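Gøran Lunde
Pollia tooling, grasp planning and the bits in between

1/
Long one today, mostly for people who work on grasp planning from handheld gripper recordings. We've been rewriting the segmentation step in Pollia and I said I'd post notes once it stopped changing every day. It has mostly stopped.

2/
Background for anyone new. Pollia takes a recording, works out the gripper path, and cuts it into episodes: approach, close, carry, release. The planner, Pralero, trains on those episodes. If the cuts are wrong, Pralero learns the wrong thing and you find out weeks later.

3/
The old cutter used finger width only. Width drops below a threshold, call it a grasp. Width rises again, call it a release. For a cup or a box of tea that's fine. For cutlery it was bad.

4/
Thin things are the trouble. A stirrer between the pads leaves almost the same width as nothing between the pads. The old code threw those episodes away as empty closes. We had 3264 episodes in the table-clearing set and 400 of them had been dropped for that reason.

5/
So the new cutter looks at width and image together. A small network gets a crop above and below the fingertips and answers one question, whether something is held. It doesn't need to know what. Naming comes later in the pipeline and is allowed to fail.

6/
Bundles broke the next assumption, that one grasp means one object. The label format had a single object field per episode. I changed it to a list, then spent two days fixing everything downstream that expected a string. 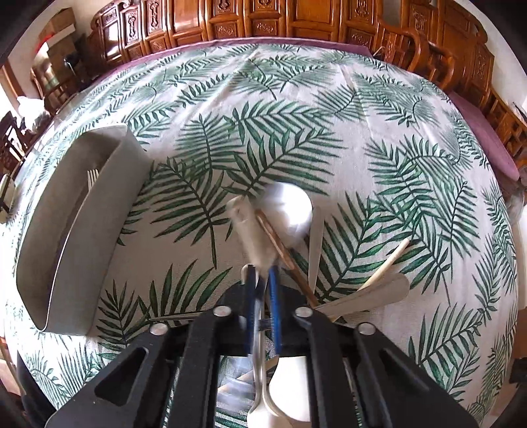 7/ What the planner gets from a bundle
Plastic spoons, a metal one, a plastic knife, a thin wooden stirrer and a flat wooden spoon, all in one pinch and fanned out in different directions. We store this as one held group with one pose and a rough outer hull, plus the list of names where we have them. Pralero plans with the hull.

8/ Why the hull
I tried giving each item its own pose inside the group. Long thin items cross over each other and the pose estimates jump from one to the next. The hull is crude but it stays put between frames. For placing into a tray, the thing you need to know is how far the longest piece sticks out sideways.

9/ Lens distortion
Fisheye colour images, so a straight tray wall comes out curved near the side of the view. If you fit the hull in raw pixels you get the wrong clearance there. We now undistort the tray region first and leave the fingertip crop alone, as it sits near the centre and the correction made the crop blurrier.

10/ Patterned cloths
Big leaf prints are hard on the foreground mask. Dark green on white gives strong edges everywhere, and a thin rod lying across a leaf edge can vanish from the mask. The fix was boring – more patterned cloths in training, and the mask threshold lowered near the fingertips only.

11/ Settings, for those who asked
The held/not held output is smoothed over a short window before cutting. Minimum carry length is now a config value, it used to be buried in the code. Turn on group_hold if your data has any cutlery, pens or cable ties in it. It's off by default so old projects give the same cuts as before.

12/ Still broken
Partial drops. If one item slips out of a bundle and the rest stay, the cutter sees one continuous hold and the list of names goes stale. Liao has a branch that compares hull size before and after the carry. It catches large items and misses stirrers. No date for merging it.

13/ Also still broken
Clear plastic. The mask picks up glare and loses the rest. White plastic is easier, though a bright highlight on a spoon bowl can still split it in two.

14/
Re-cutting the old set took roughly a night on one machine. If you keep your data in Zulano, re-index after the re-cut or the viewer will show the old episode boundaries over the new labels. I lost a morning to that.

15/
Release notes are in the repo under 6 February 2026. If you have recordings with thin objects that the new cutter gets wrong, open an issue and attach the width trace along with the video. The video by itself doesn't tell me which half of the cutter failed.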